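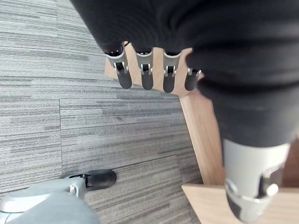

Cabinet doors won't stay shut after I moved it onto carpet

Posted in Furniture and Storage

I have a low two-door cabinet that lived on a hard floor for 8 years without a complaint. In December I moved it into the den, which is carpeted, and now the doors have opinions. The right one drifts open on its own. The left one closes but sits higher than its neighbor, so the pair looks like a bad haircut.

I have tightened every screw I could find. I have also pushed the doors shut very firmly while saying things. Neither has helped.

It's the hidden kind of hinge, the sort you only see when the door is open. Do I need new ones? The hardware counter at Dreltberg wants $9 apiece and I would like to know before I hand over money for four of them.

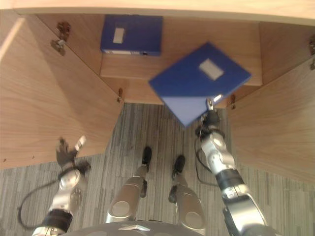
The back of the cabinet is against the wall, and I did shove it back pretty hard, if that matters. The shelf inside is the fixed kind and seems fine.

Antonina Hnatiuk

2 replies, sorted by most helpful

Hryhorii Lytvynenko

Keep your money in your pocket for now. Hinges don't usually go bad because they changed rooms. Carpet does this. There's a wooden strip with tacks under the carpet along the wall, and the pad stops short of it, so the back of a cabinet often ends up higher than the front. Yours is probably leaning forward a little, and the doors are just falling downhill.

Take everything out, put a level on the top, front to back, and see. Then do it side to side. If it leans forward, slide thin shims under the front corners until the bubble says you're a good person. Check for twist too - if one corner is lower than the rest, the whole box racks and one door rides high. That sounds a lot like your left one.
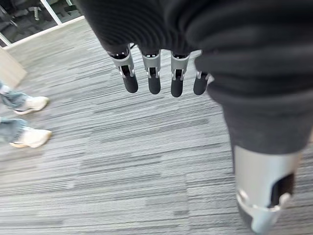

Grey carpet, white sneakers at the left.

Only after that should you touch the hinges. Most hidden hinges have a screw for side to side, one for in and out, and a way to move the door up and down, often by loosening the mounting plate screws. Quarter turns, then close the door and look. I once did all the adjusting first and the leveling second, and got to do all the adjusting again.

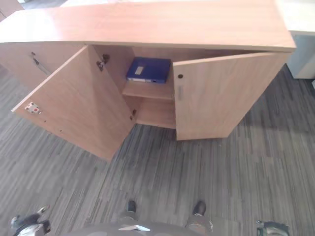 If a screw just spins and never gets tight, the hole is stripped. Toothpicks and wood glue, snap them off flush, let it dry overnight. It looks ridiculous and holds for years.

261 people found this helpful

Tkachenko

magnets. stick one inside each door and forget about it. mine have been crooked since I bought them and they stay shut fine

4 people found this helpful

Antonina Hnatiuk

Update: it was leaning forward. Two shims in front and the right door stays put. The left one is still a hair high, but I've stopped looking at it from the couch.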